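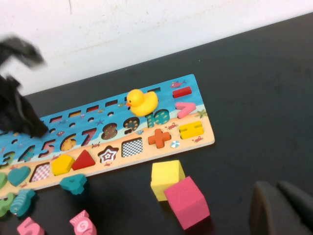
Compte rendu de la réunion de suivi – collecte de démonstrations, projet Fesel

Date : 25/06/2025
Lieu : site de Tenardale, salle de manipulation
Présents : équipe collecte, équipe apprentissage, responsable du poste, représentant de Prarilby
Excusée : équipe Urquhart (a transmis ses remarques par écrit)

1. Approbation du compte rendu précédent

Approuvé avec une correction : la phrase « les données sont prêtes pour l'entraînement » est remplacée par « les données sont déposées sur le serveur ». L'équipe apprentissage tenait à la nuance.

2. État de la collecte

L'équipe collecte annonce 89 épisodes enregistrés sur la tâche du puzzle à chiffres, pour un objectif de 100. Prarilby s'en félicite et propose de passer à la tâche suivante dès juillet. L'équipe apprentissage demande combien de ces épisodes ont été relus en entier. Réponse : 35. Elle ne souhaite donc pas parler d'avancement avant que les autres le soient. Le chiffre de 89 figurera au tableau de bord avec la mention « non relus compris ».

3. Contenu des épisodes

Discussion assez longue. Le plateau mêle des chiffres, des formes et des signes d'opération, et la consigne lue à l'opérateur est simplement « compléter le puzzle ». Chacun commence par ce qu'il veut. Pour l'équipe collecte, cette liberté apporte de la variété. L'équipe apprentissage y voit surtout des trajectoires difficiles à étiqueter et doute que le modèle en tire une notion quelconque d'ordre ou de but.

Sur les objets ajoutés (canard en caoutchouc jaune, cubes en mousse jaune et rose), Prarilby soutient qu'ils rendront la politique plus robuste aux distractions. On lui demande sur quel essai repose cette affirmation. Il n'y en a pas pour l'instant. Le canard posé sur la bande bleue du plateau, au-dessus du 10, pose en outre une question restée sans réponse : faut-il l'enlever, le contourner, l'ignorer ? La consigne n'en dit rien et les opérateurs n'ont pas tous la même lecture.

4. Qualité des images

Les vues prises au poignet montrent un flou de mouvement important sur la pince quand elle passe au-dessus du plateau. L'équipe collecte le juge acceptable. Urquhart, par écrit, signale que les doigts cachent alors une partie des emplacements, côté 3 et 4, et demande à voir des séquences complètes avant de se prononcer. Le responsable du poste propose de ralentir la téléopération. Objection : des gestes plus lents donneront aussi un modèle plus lent. Pas d'accord – essai comparatif sur 15 épisodes, mêmes pièces, deux vitesses.

5. Décisions

– Relecture complète des épisodes restants avant tout nouvel enregistrement, hors essai comparatif (équipe collecte).
– Nouvelle consigne écrite, avec un ordre imposé pour la moitié des épisodes et une règle claire pour les objets ajoutés (équipe apprentissage).
– Essai de vitesse, résultats envoyés à Urquhart (responsable du poste).
– Passage à la tâche suivante : reporté. Prarilby demande que son désaccord soit noté.

6. Divers

La version du logiciel d'annotation n'est pas la même sur les deux postes. À aligner avant l'essai.

Prochaine réunion en juillet, date à fixer par courriel.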